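Kitchen Bench Tips for the Gripper Club
Posted by Aqeel Mughal, Oct 19, 2025
Filed under: Skokley Student Robotics, household tasks

The dish rack task for the Cluvik round is worth 100 points, and most are lost on chopsticks. These tips come from practice runs in August.

Setup

Put the rack on a cloth. Bare tabletops let the feet slide when a finger touches the rim. Pull the cloth flat at the working side; creases elsewhere do not matter.

Sort chopsticks by color before a run. Keep one kind per side of the utensil cup so a missed pick is easy to trace in the log.

Nest small bowls inside large ones at the back, clear of the approach path.

Wipe the finger pads every 3 runs. Starch film reduces grip more than water does.

Picking

Close on a chopstick above its midpoint and keep it near vertical. A tilted stick rotates in the jaws when it meets the cup rim — reopen and start again.

Approach the cup from the front. Sohail Awan tried side entry for 2 sessions and went back.
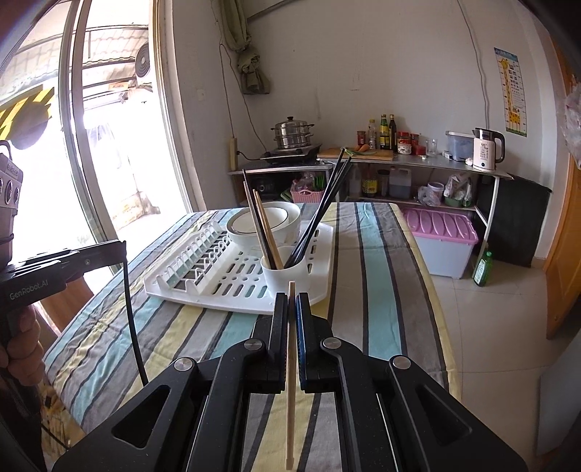 Reading time: 2 min

Light wooden chopsticks are the ones to learn on. They show up well between black fingers, and the angle can be judged by eye. Move to the dark ones later.

Stop with the tip just over the cup, check alignment, then lower. Release only after the stick touches bottom.

Dry wooden chopsticks fully before storing them. Damp ones swell and spoil the width settings for the next team.

Send corrections to Dorottya Pintér.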